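Subject: Re: [tultlow-dice] Green dice and small boxes

> Does anybody still roll just the one die? My set from Wernham came
> with 65 of them and I only ever use a handful. Also looking for
> ideas for a box to keep on the table.
> Niltov rules or Hubáček rules, I don't mind which.

Oh, I do, all the time! One green die and one brown cardboard box is my whole kit these days, and I love it. I put a big sheet of white paper down first, so the green shows up from anywhere in the room.

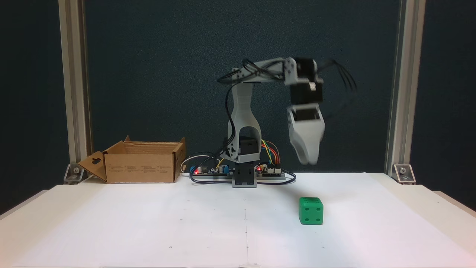 Green die on white paper, open box at the left.

For the box, go with cardboard and leave the top flaps on. Folded outward they make a nice wide mouth, and mine has a cut-out hole in the end flap that I can hang on a hook afterward. I paid 2 dollars for it in June and it has outlived a felt tray that cost a lot more.

On rules, I'm a Hubáček person — single die, running total, first to 246 wins. Niltov is fun too, but it goes to 3000 and I have never once finished before supper.

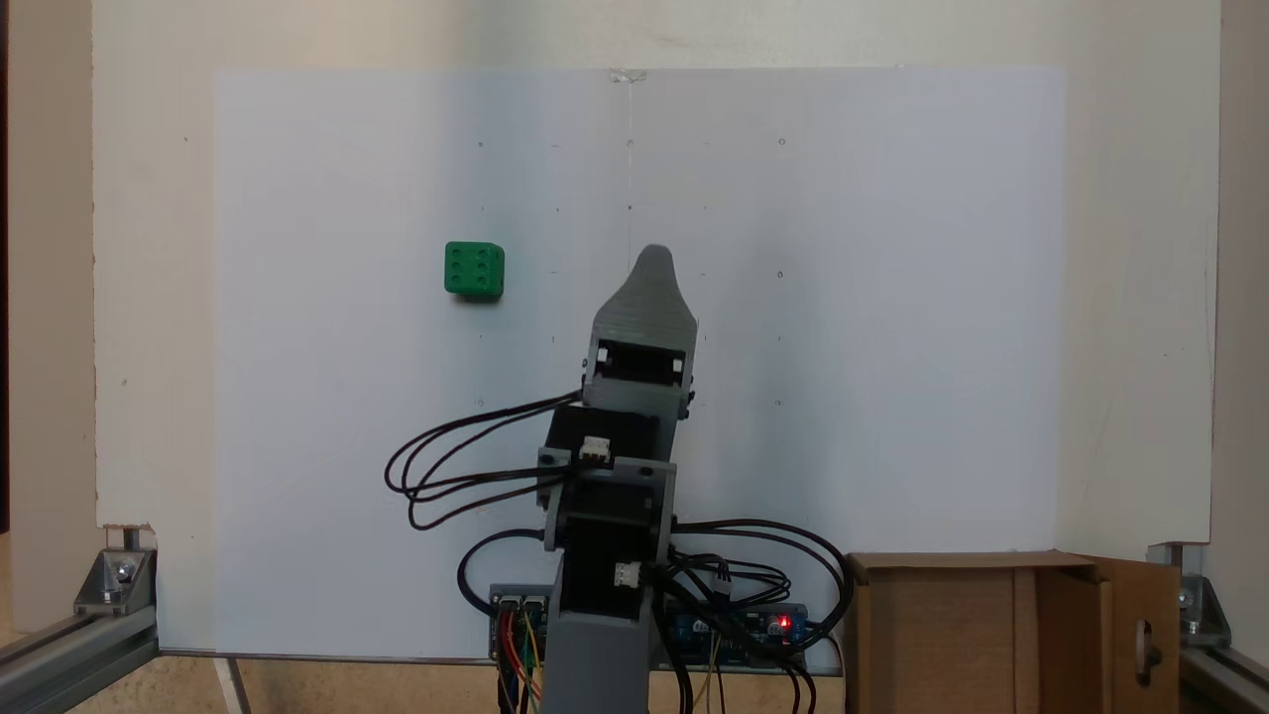
Tultlow Dice List Digest, Issue 65

Rounded corners or square? Rounded for me, every time. A six on a rounded green cube, two columns of three pips, is such a cheerful thing to look at! Square ones feel good in the hand but they stop too soon for my taste.

If you want to thin out that Wernham set, I'd happily swap for a few greens. Write me off list.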